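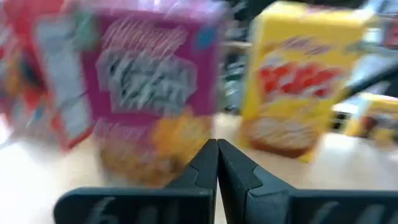
The cell's two-finger gripper in front of the cereal boxes.

Borislav Dimitriou starts at the fingertips. Before he opens the log or talks to the night shift, he closes the gripper on the picking cell at Vandeck and looks at where the two tips come together.

"If they meet square, I move on," he says. "If one sits ahead of the other, I stop and find out why. A tall box will turn on you when the tips are off, and then you're chasing a problem that looks like software."

Dimitriou has looked after the cell for 2 years. It handles grocery cartons, mostly breakfast cereal, and he says thin cardboard is harder on a setup than people expect. Grip force is the setting he gets asked about most. He runs the cell at 115 on the controller's own scale. It came to him set at 200.

"At 200 it held everything and creased half of it," he says. "I came down in small steps until boxes slipped, then went back up a little. It took a morning."

The fingers come off every January for a full cleaning. In between he wipes them down at 6 a.m. and runs a dry brush along the ridges on the inside faces, where cardboard dust packs in. He doesn't use solvent. He checks the screws at the base by hand and marks them with a paint pen so he can see if one has backed out.

The wrist camera gets its own check. Miloslav Rusnák, who wrote the cell's routines, had him add a short pause before each picture.

"The arm was still moving when it shot," Rusnák says. "The lettering came out doubled. You can tune the detection all week and it won't help with that."

The last real repair was a cable at the wrist that had rubbed through its sleeve. Dimitriou rerouted it with a longer loop and now keeps a spare in the drawer under the controller, along with a set of fingertips and the paint pen.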